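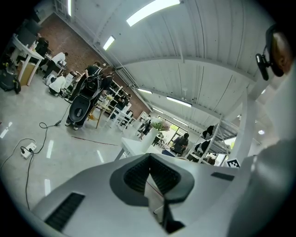
Fig. 1. The workspace, with white steel beams under the ceiling panels.

Section 2: Setting, winding and wearing your Fulier Ernow

Thank you for choosing the Ernow, and welcome to the part of the booklet most people turn to first. If you have never owned an automatic watch before, please do read this section all the way through before you pull the crown out. It will only take you as long as a cup of tea, and it will save you some puzzling later on.

Before you start

Take off the clear film from the glass and the case back, and the little plastic collar that sits under the crown. The collar slides off sideways with a fingernail. Keep it if you like (it is handy if you ever post the watch to us), but the watch will not run properly with it in place, as it holds the crown part of the way out.

The crown has three positions. Pushed right in, it winds the watch. Pulled out one click, it sets the date. Pulled out two clicks, it stops the seconds hand and sets the time.

First winding

The Ernow winds itself from the movement of your wrist, but when it has been lying in its box it will want a helping hand.

1. Take the watch off your wrist. Winding it while you are wearing it puts a sideways strain on the stem, and over the years that does add up.

2. With the crown pushed in, turn it slowly away from you, towards twelve o'clock. Give it 22 full turns. You may find it easier to do this in short strokes, letting the crown slip back between finger and thumb.

3. Look for the seconds hand to start moving. It usually sets off after the first few turns, but carry on to the full number all the same.

Note: You cannot overwind the Ernow. There is a slipping clutch inside the barrel, and when the spring is full the crown will simply go on turning with a soft, slightly gritty feel.

Setting the date

Caution: Do not change the date between 9 in the evening and 3 in the morning, by the watch's own hands. The date wheel is already engaged during those hours, and forcing it can chip a tooth. This kind of damage is not covered by the guarantee.

1. Pull the crown out two clicks and move the hands to half past six. Now you know you are well clear of the danger hours, whichever half of the day the watch thinks it is in.

2. Push the crown back in by one click.

3. Turn the crown towards you until yesterday's date shows in the window. Yes, yesterday's! The next step brings it up to today.

Setting the time

1. Pull the crown out to the second click. The seconds hand will stop. If you are fussy about these things, as we are, wait until it reaches twelve before you pull.

2. Move the hands forwards past midnight. The date will change over, which tells you that the watch is now in the morning. If you are setting it in the afternoon or evening, carry on round past noon as well.

3. Go a few minutes beyond the right time, then come gently back to it. This takes up the slack in the gears and keeps the minute hand from lagging.

4. Push the crown all the way in on the time signal.

Note: If your Ernow has the Agudelo moonphase dial, please leave the moon alone for now and turn to Section 4. It has its own small pusher, and it is much easier to set when the time and date are already right.

Everyday wear

A fully wound Ernow will run for 61 hours off the wrist, so you can put it down for a couple of days and find it still ticking. If you spend most of your day sitting at a desk, it may not gather quite enough movement to stay full. A dozen turns of the crown before breakfast will see to that.

A new watch may gain or lose a little in its first weeks while the oils settle. Where you rest it at night makes a difference too. Lying on its back it tends to gain a touch, and standing on its side with the crown down it tends to lose, so try one and then the other.

Caution: Keep the watch away from loudspeakers, handbag clasps with magnets and the edges of tablet covers. If it suddenly begins to race ahead, it has very likely been magnetised. Our workshop at Wambridge can put this right while you wait.

Fitting the bracelet

Removing links is covered in Section 3, beginning with the pin tool supplied in the lid of the box. Should you need a spare pin, ask for part 84, and tell us whether your bracelet is brushed or polished.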